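Help wanted — newspaper indexing, Wellby local history project

Posted 18 Dec 2025

We need people to read old newspapers. Wellby Historical Society has scans of the Cornent Weekly Ledger, 1,717 issues, and no index. None. If you want to know when the opera house burned or who ran the livery stable on Front Street you page through until you go cross-eyed. We want to fix that, starting in January.

What you'd do: take a batch of 12 issues, read them on your own computer, type names, addresses and businesses into our spreadsheet. Ads count too, often the best part. Theater notices, boarding houses, dance halls, all of it. Photo captions if there are any (not many before the war).

Who we're looking for: anybody patient. No degree needed. Decent typing, OK eyesight, some feel for how street names changed over the years — we can send you the list, it is long. If you read Norwegian or German tell us, there are a couple of pages per issue we can't do at the moment.

Mostly at home, but first session is in person at the Vlachopoulos Building, second floor, side door on Alder. Bring a laptop if you have one. Coffee and snacks in the room, please keep them away from the bound volumes.

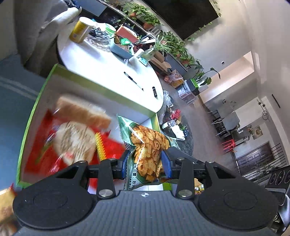
Snacks, including the orange spiral ones.

Pay: small stipend, $348 for the whole run of the project, paid at the end. Sorry it isn't more. The grant was $2,000 and scanning ate most of it. Student credit possible, ask your teacher first and have them write to us.

Also wanted, one person to check the Fultilby pages against the city directories. That is a seperate job, on site only, two afternoons a week until the directories go back to the county. Stairs, no elevator. Dusty.

To apply — short email to Capucine Lacroix at the society, subject line "Ledger". Say which job, how many hours you have, and if there's a street or family you already know something about. No resume neccessary. If you helped on the cemetery list you don't need to apply again, just tell Capucine you're in.

Batches go out in the order people sign up. Early years are going first.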